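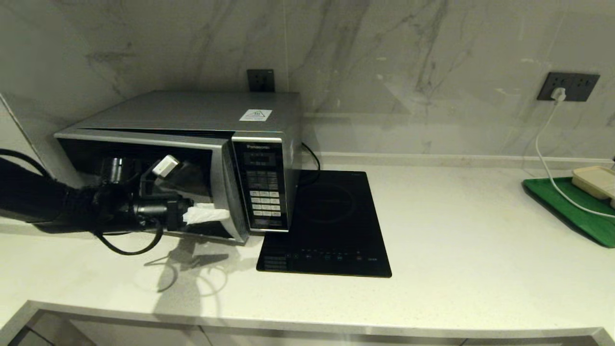

El microondas Panasonic, con la puerta abierta.

# Cazuela de vapor Paju, de Lesora: dos meses de uso

Compré la Paju en junio, después de que se me rajara el estuche de silicona que usaba para las verduras. Es una cazuela de gres con tapa, una rejilla interior y un fondo algo hundido donde se pone el agua. Sirve para cocer al vapor en el microondas y, según el folleto, también para el horno, aunque ahí la he usado una sola vez y no tengo mucho que contar.

La pagué yo, en la tienda de Hernitance, al precio normal. El modelo es el mediano, el que recomiendan para dos personas.

## Qué viene en la caja

La cazuela, la tapa, la rejilla y un aro de silicona que va entre la tapa y el borde. También un folleto con tiempos de cocción en varios idiomas. La traducción al español se entiende, con alguna rareza: a las judías verdes las llama «frijoles largos» y al calabacín no lo menciona en ninguna parte.

La tapa pesa 194 gramos en mi báscula. Lo apunto porque en la página de la tienda no figura el peso de ninguna pieza, y para quien tenga problemas de muñeca es un dato útil. La base pesa bastante más, y llena de patatas hay que cogerla con las dos manos.

El aro de silicona venía con olor. Lo lavé, lo dejé una noche en agua con vinagre y se le fue casi del todo. A la semana ya no lo notaba.

## Verduras

Para esto la compré y aquí cumple. El brócoli en ramilletes medianos queda firme y verde con cuatro minutos a potencia máxima y tres de reposo con la tapa puesta. El reposo importa: si se abre enseguida, los tallos están todavía duros por dentro.

El folleto pide 100 ml de agua para todo. Me parece demasiado. Con 50 he hecho brócoli, judías y zanahoria en rodajas finas y nunca me he quedado sin agua. Con la cantidad completa, el agua toca la rejilla al hervir y lo que está abajo se cuece en vez de hacerse al vapor. Para las patatas sí pongo la cantidad del folleto, tardan más y la necesitan.

La coliflor me ha salido peor. Los ramilletes del centro se quedan atrás y los de fuera se pasan. Mejora si se para a la mitad y se remueve, pero hay que sacar la cazuela, quitar la tapa con un trapo y volver a meterla.

Las espinacas, un minuto y medio, sin agua añadida, con la que traen de lavarlas.

## Pescado

He hecho merluza y salmón. La merluza, en lomos, muy bien: cinco minutos a potencia media con un poco de limón y la rejilla forrada con papel de horno. Sin papel se pega a la rejilla y se rompe al sacarla. El salmón suelta esa espuma blanca en cuanto uno se descuida, así que bajé la potencia y alargué el tiempo. No queda mejor que en la sartén. Ensucia menos, eso sí.

El gres no guarda olor. El aro, un poco. Después del salmón lo lavo aparte.

## Arroz

El fabricante dice que se puede hacer arroz quitando la rejilla. Lo he intentado varias veces con arroz redondo y no le he cogido el punto. El agua sube, empuja la tapa y rebosa por el lado del asa, y luego toca limpiar el plato giratorio. Con menos arroz no rebosa, pero la cantidad se queda corta para dos. Para el arroz sigo con la olla.
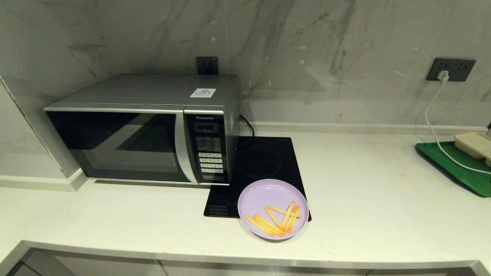

Aksel Thorlacius me escribió sobre este punto, después de leer un borrador: dice que él hace el arroz en la Paju sin el aro de silicona, con la tapa apoyada directamente sobre el gres, y que así el vapor sale por todo el borde y no levanta nada. También lo deja en remojo antes. Según él, el aro está pensado para la verdura y en el folleto deberían advertirlo.

Lo probé y tiene razón en lo del aro. Sin él no rebosó. El arroz quedó algo más seco por arriba, cosa que se arregla con un chorrito más de agua. El remojo me lo salté la primera vez y la segunda no, y no noté diferencia, aunque con otro tipo de arroz puede que la haya. Sumando remojo, cocción y reposo se me fueron unos 40 minutos, más que con la olla, de modo que no he cambiado de costumbre.

## El calor de las asas

Es mi mayor queja. Las asas son del mismo gres que el cuerpo, cortas y sin hueco para meter los dedos. Después de cuatro minutos se pueden tocar un momento. Después de diez, no. En la tienda venden unas fundas de silicona aparte, de la línea Mirnora, y en la foto del catálogo la cazuela las lleva puestas. Quien compre mirando la foto pensará que vienen incluidas. No vienen.

Yo uso un trapo doblado. Funciona, con la pega de que el trapo tapa el borde y cuesta levantar la tapa con la misma mano.

El pomo de la tapa, en cambio, está bien resuelto. Es ancho, más alto de lo que parece en el catálogo, y se calienta menos que el resto.

## Tamaño

Antes de comprarla conviene medir el interior del microondas, sobre todo si tiene plato giratorio. La mediana entra en el mío y gira, pero las asas pasan cerca de las paredes y hay que dejarla bien centrada. Si se coloca un poco torcida, roza y el plato se para. La grande no me habría cabido.

En altura no he tenido problemas.

## Limpieza

Cazuela y tapa van al lavavajillas. La rejilla también, aunque yo la lavo a mano con un cepillo pequeño: los agujeros son estrechos y se quedan restos de brócoli que el lavavajillas seca y deja pegados.

El fondo sin esmaltar de la base - el anillo que apoya en el plato - se ha oscurecido un poco. No afecta a nada. Si se guarda húmeda, tarda mucho en secarse por ahí, así que la dejo boca abajo en el escurridor hasta el día siguiente.

No se ha desconchado, y le he dado un golpe contra el grifo que me hizo temer lo peor.

## Atención al cliente

Escribí a Lesora para preguntar si el aro se vende suelto. Me contestó Ragnheiður Hjaltadóttir al día siguiente, con un mensaje corto y claro: sí se vende, hay que pedirlo por correo y vale para la mediana y la grande, no para la pequeña. Le comenté lo de las fundas en la foto y respondió que lo pasaría a quien lleva el catálogo. El 9 de agosto de 2022, cuando cierro este texto, la foto sigue igual.

## A quién se la recomiendo

A quien coma verdura al vapor varias veces por semana y tenga sitio para guardar una pieza pesada. Para un uso ocasional, un cuenco con un plato encima hace un trabajo parecido y no cuesta nada. La diferencia está en la rejilla, que evita que la verdura se quede en el agua, y en que se puede llevar a la mesa tal cual.

No la compraría para hacer arroz. Tampoco para regalar a alguien con poca fuerza en las manos, salvo que sea el tamaño pequeño, que no he probado.

**A favor:** resultado con verdura y pescado blanco, pomo de la tapa, respuesta rápida de la marca.

**En contra:** asas que queman, folleto con exceso de agua, fundas que se pagan aparte.

Si pido el aro de repuesto y el nuevo llega también con olor, lo añadiré aquí.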